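About Nokirero
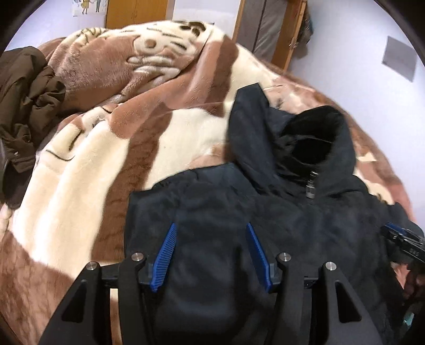 WHO WE ARE

Hello! I'm Onyekachi Effiong and I run Nokirero, a very small outfit that films live music and puts it out on disc and download. I started at the back of a pub function room with a borrowed camcorder and a tripod that wouldn't lock, filming my cousin's band (they were called Garba, and they were loud). The sound was dreadful. I still watch it, though, and I suppose that's what got me hooked.

These days there are 3 of us and we've filmed over 50 gigs, mostly in rooms that hold 40 people on a good night – arts centres, chapels, the odd record shop. I like small rooms. You get the chat between songs and the guitarist hunting for a capo, and we leave all of that in unless the band begs us not to.

Our first proper release was Nevuveo, a folk trio recorded in one evening with the piano slightly flat. People wrote to us about that piano for months! Skillness came next, which is our series of half-hour films where a player sits down and talks through one song, then plays it start to finish with no cuts.

We do the editing and the sound mix ourselves, and I draw the sleeves (badly at first, a bit better now). Bands keep their own recordings and get 10 copies from us to sell or give to their mums.

If you've got a gig coming up and you'd like it filmed, drop me a line and tell me what the room's like. Evenings are best for a phone call – I'm usually editing until 10 with the headphones on, so let it ring. We're taking bookings from October.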